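Mitspieler gesucht: Testrunden für unser Brettspiel „Givholm“

Hallo zusammen, ich suche wieder Leute, die Lust haben, mit mir am Tisch zu sitzen und ein unfertiges Spiel auseinanderzunehmen!
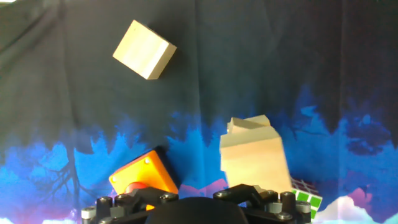
Kurz zu mir: Ich entwickle seit ein paar Jahren Brettspiele, erst allein am Küchentisch, inzwischen unter dem Namen Stendura. Das erste Spiel hieß „Javix“, ein flottes Ding für zwei Personen, von dem vielleicht manche von euch noch eine der frühen Schachteln mit dem schiefen Aufdruck haben (sorry dafür). „Givholm“ ist deutlich größer geworden. Ihr baut zusammen eine Hafenstadt auf, streitet euch um Holz, Salz und Liegeplätze, und im letzten Drittel kommt der Winter und macht alles noch mal kompliziert. Genau da hakt es gerade. In meiner Stammrunde läuft der Winter super, aber die kennen das Spiel inzwischen auswendig und lesen die Anleitung längst nicht mehr.

Deshalb brauche ich frische Augen. Insgesamt sind 48 Plätze zu vergeben, immer vier Leute pro Tisch. Eine Sitzung dauert mit Erklärung, Partie und Nachgespräch ungefähr einen Abend — rechnet lieber großzügig, es gibt immer jemanden, der beim Salzhandel ewig überlegt (meistens bin ich das).

Wen ich suche: am liebsten eine bunte Mischung. Ihr spielt jede Woche und habt das Regal voll? Prima, kommt vorbei. Ihr habt zuletzt als Kind am Brett gesessen und dabei verloren? Noch besser, ihr findet die Stellen, an denen meine Regeln nur für mich logisch sind! Mindestalter ist 16, nach oben ist alles offen. Deutsch lesen solltet ihr ohne Mühe können, auf den Karten steht doch einiges an Text. Familien und Paare dürfen sich gern zusammen anmelden, ich setze euch auf Wunsch aber auch an verschiedene Tische. Manche wollen das ausdrücklich so.

Am Abend selbst bekommt ihr die Anleitung in die Hand und legt los. Ich sitze daneben, schreibe mit und beiße mir auf die Zunge. Fragen beantworte ich in der ersten halben Stunde nur im Notfall, das fühlt sich am Anfang komisch an, aber man gewöhnt sich dran. Danach füllt jeder einen kurzen Bogen aus und wir reden. Bitte seid dabei direkt! „War ganz nett“ hilft mir leider überhaupt nicht. „Der Leuchtturm nervt, ich hätte ihn am liebsten vom Tisch geworfen“ hilft mir sehr.

Gespielt wird im Hinterzimmer vom Café Tsai, die Treppe hoch und dann links. Wer mit Rollstuhl kommt oder keine Stufen mag, schreibt es bitte in die Mail, dann nehmen wir einen Tisch unten im Gastraum. Los geht es im September, immer abends, die genauen Termine schicke ich euch nach der Anmeldung zur Auswahl.

Was ihr davon habt: 39 Euro pro Person und Sitzung, bar am Ende des Abends, dazu Getränke und eine Suppe (vegetarisch, auf Wunsch vegan). Euer Name kommt in die Anleitung, wenn ihr mögt. Wer zwei Sitzungen mitmacht, kriegt außerdem ein Exemplar aus der ersten Auflage — wann die erscheint, kann ich aber noch nicht versprechen.

Zur Anmeldung reicht eine formlose Mail an Stendura, Betreff „Givholm testen“. Schreibt bitte rein, wie alt ihr seid, was ihr zuletzt gespielt habt und ob ihr allein oder mit Anhang kommt. Allergien auch, wegen der Suppe. Fotos vom Spielmaterial bitte vorerst nicht ins Netz stellen, dazu gibt es vor Ort einen Zettel zum Unterschreiben.

Ich melde mich bei allen, auch wenn es nicht klappt, das kann nur ein bisschen dauern. Ich freu mich auf euch!

Stand: 23.6.20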